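Projet Marari : aménagement du studio de Bralldale
Rapport d'avancement intermédiaire à l'attention de Keane
Rédaction : Jucélia Caldeira
Relecture : Enda Hegarty

1. Objet

Le présent rapport couvre la période allant de la signature de l'avenant à la fin juin. Il porte sur le lot 2 de la convention : mobilier, rangement, marquage au sol et alimentation électrique du studio. Le lot 1 (reprise du carrelage, peinture) a fait l'objet d'un rapport séparé, transmis par Finbarr Kavanagh, et n'est pas repris ici.

2. État d'avancement

2.1 Mobilier
La table rectangulaire blanche est livrée, montée et mise en place. Les réglages de hauteur ont été effectués après pose, le carrelage présentant un léger faux aplomb côté porte. La table d'appoint ronde, plateau en bois clair et piètement métallique fin, a été reprise de l'ancien local et ne donne lieu à aucune dépense.

Les sièges définitifs ne sont pas commandés. Deux modèles restent en concurrence ; le choix dépend de leur encombrement une fois rangés le long du mur gauche, où se tiennent habituellement les participants en attente.

2.2 Rangement
L'étagère blanche est fixée au mur gauche. Les objets de petite taille sont répartis dans des bacs en plastique transparent. L'étiquetage des bacs n'a pas commencé. Daithí Ó Súilleabháin a établi une première nomenclature, qui distingue les consommables, les accessoires de table et les câbles. Elle sera appliquée lorsque les articles encore stockés chez Trikonent auront été rapatriés.

2.3 Marquage au sol
Le marquage est réalisé au ruban adhésif rouge. Une ligne part en diagonale de l'angle de la table blanche ; une seconde traverse le sol sur la droite. Ces lignes délimitent la zone de travail et servent de repère pour replacer la table après nettoyage. L'adhésif a été préféré à la peinture de sol, prévue au devis initial, afin de conserver la possibilité de modifier l'implantation jusqu'à la réception. La moins-value correspondante apparaîtra au décompte final.

2.4 Électricité
L'alimentation du côté gauche est assurée par une multiprise blanche posée au sol. Cette solution est provisoire. Les cordons cheminent librement sur le carrelage, dans une zone de passage, et constituent la principale réserve du lot à ce jour. La pose d'une goulotte et de prises murales supplémentaires est inscrite à la phase suivante.

2.5 Accessoires de table
Les exercices portent sur le dressage et la remise en ordre d'une table : mise en place d'une décoration florale, déplacement d'objets courants, dégagement du plateau. Le jeu d'accessoires comprend notamment un petit bouquet de fleurs jaunes et crème et une boîte à mouchoirs noire à ouverture ovale. La boîte se range par défaut à l'angle du plateau. La position du bouquet change d'un exercice à l'autre et n'est pas repérée.

3. Écarts par rapport au calendrier

Le lot accuse un retard de 7 jours ouvrés, imputable pour l'essentiel à la livraison de l'étagère. Il n'affecte pas la date de réception. L'intervention de l'électricien, initialement placée avant le montage du mobilier, a été reportée à sa demande. Elle est désormais prévue un jeudi, jour de fermeture du studio.

4. Situation budgétaire

Les dépenses engagées restent dans l'enveloppe du lot. Une somme de 2 000 euros demeure non affectée. Il est proposé d'en réserver 15 % aux bacs et étiquettes complémentaires et d'imputer le solde sur le poste électricité, le devis reçu étant supérieur à l'estimation. Cette réaffectation requiert l'accord écrit de Keane au titre de l'article 3 de la convention.

5. Réserves ouvertes

R1. Multiprise et cordons au sol, côté gauche. Traitement : goulotte et prises murales. Responsable : Finbarr Kavanagh.
R2. Bacs non étiquetés. Traitement : application de la nomenclature. Responsable : Daithí Ó Súilleabháin.
R3. Tenue de l'adhésif rouge au lavage. Traitement : contrôle visuel hebdomadaire, remplacement des sections décollées. Responsable : Enda Hegarty.
R4. Sièges définitifs non commandés. Traitement : arbitrage sur l'encombrement. Responsable : Jucélia Caldeira.

6. Vue du studio en cours d'utilisation 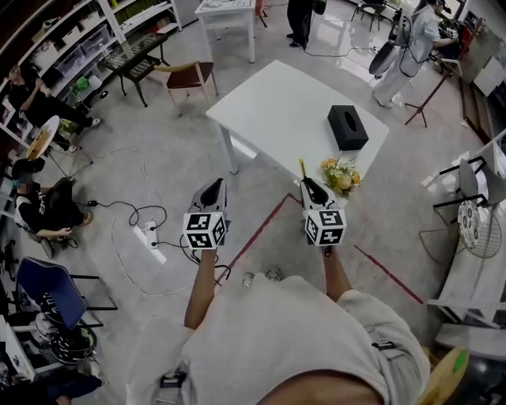 7. Décision attendue

Accord de Keane sur la réaffectation décrite au point 4. Réponse à adresser à Eimear Nic Giolla, coordination Marari, avec copie à la rédactrice.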